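Progress Report to the Regional Games Fund
Project: Bretden (working title), single-player survival game
Applicant: Edora Studio
Reporting period: February to April
Prepared by: Séverine Royer, Producer

1. Overview

The Fund's second installment was received in February and has been applied to level production, writing and the first round of outside playtesting. The project remains within its approved budget. One milestone, the night cycle, was delivered later than scheduled and is addressed in Section 3.

Bretden is set in a flooded river valley where the player, a former lock keeper named Samir, must bring 7 settlements back into contact with one another. The scope described in the original application has not changed.
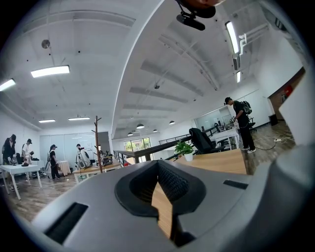 2. Work Completed

The first two chapters are playable from start to finish. Chapter One contains the lock house, the drowned orchard and the ferry crossing. Chapter Two adds the grain tower and the first trading post. Rosine Perrin has delivered 644 lines of final dialogue, of which 400 have been recorded in English. French recording will begin once the Chapter Two script is locked.

The boat controls were rebuilt in March. Testers had reported that the current pushed the boat too hard in narrow channels, and the new version allows the player to hold position with a single button. Saved games from earlier builds no longer load, and testers were told this in writing.

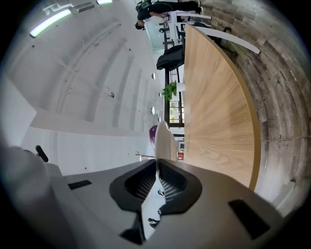

The lighting and surface work for Chapter Two was led by Maëlys Ferrand. The grain tower required the most attention, as the player climbs it both at dusk and in full darkness, and the flooded ground floor must remain readable in each case. Reflections were the main difficulty. A narrow reflective strip can hold two people as tiny figures, one near the top and one lower down in dark clothing, and the player should be able to notice a pursuer in the tower's metal trim at that same small scale. The current build supports this on desktop computers - console performance has not yet been measured.

3. Delays and Corrective Action

The night cycle was due in March and was completed in April. The cause was a fault in the way infected animals searched for the player after dark, which led them to gather at the ferry and stay there. Marin Radulović rewrote the search routine, and the fault has not returned in internal builds. Chapter Three art was moved back to make room for this work.

4. Playtesting

Outside testing was carried out by Zavent, under the supervision of Colette Guérin. The testers filed 357 reports, most of them concerning the map screen and the crafting menu. All reports that described a crash have been closed. Requests for a second difficulty setting are under review.

5. Next Period

The studio will complete the Chapter Three layout, begin French recording and submit a console build for measurement. No change to the payment schedule is requested. An updated budget table and the Chapter Two build are supplied separately through the Fund's applicant portal.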